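4.2 Small things on big soft surfaces

I should own up to a bias before I get into the results — I love small objects. Everyone else in our field seems to want to talk about wardrobes and fridges, and I keep drifting back to the pens, keyrings and odd bits of paper that pile up wherever there's a flat spot. So when Edgars Luik and I split the writing, I grabbed this section before he could (he got storage boxes, poor man).

We worked from 2192 entries in the Rirosness household log, which people filled in at home over one July. Each entry names an item, the surface it was left on and the surface it "should" have been on, in the writer's own words. I pulled out 800 entries where the item would fit in one hand, and 200 of those had been left on something soft — a bed, a couch, a table with a cloth over it. Those 200 are the ones I got really attached to!

What struck me first was how loosely people group things. On a hard desk they line their stuff up, pens with pens. On a soft surface they seem happy to leave a phone next to a pen next to whatever was in their other hand, and they describe the whole lot as one item: "my bits", "the pile", "pocket stuff". Ataberk Sezer, who coded the entries with me, wanted to break every pile into its parts. I wanted to keep them whole, and we argued over it for most of an afternoon. In the end we coded them both ways, and I report the whole-pile version here.

The second thing is colour. Pale covers came up again and again in the comments, mostly from people pleased that they could spot a dark pen on one. Light blue or white items got far fewer kind words.
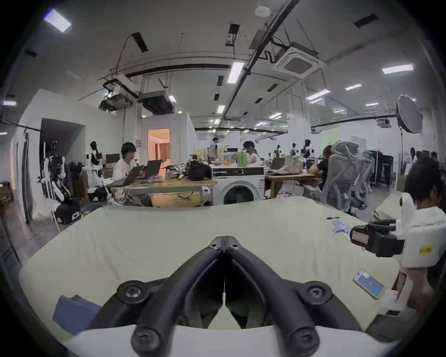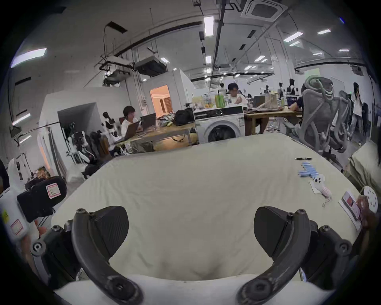
Figure 3. Small items, a black pen among them, on pale, slightly wrinkled surfaces in an open workspace.

Does it matter whether a pile is coded as one item or several?

It matters a lot for the totals and very little for the surfaces. Splitting the piles pushes the item count up, but the soft-surface entries stay the same ones either way, so anyone comparing rooms can use whichever version suits them.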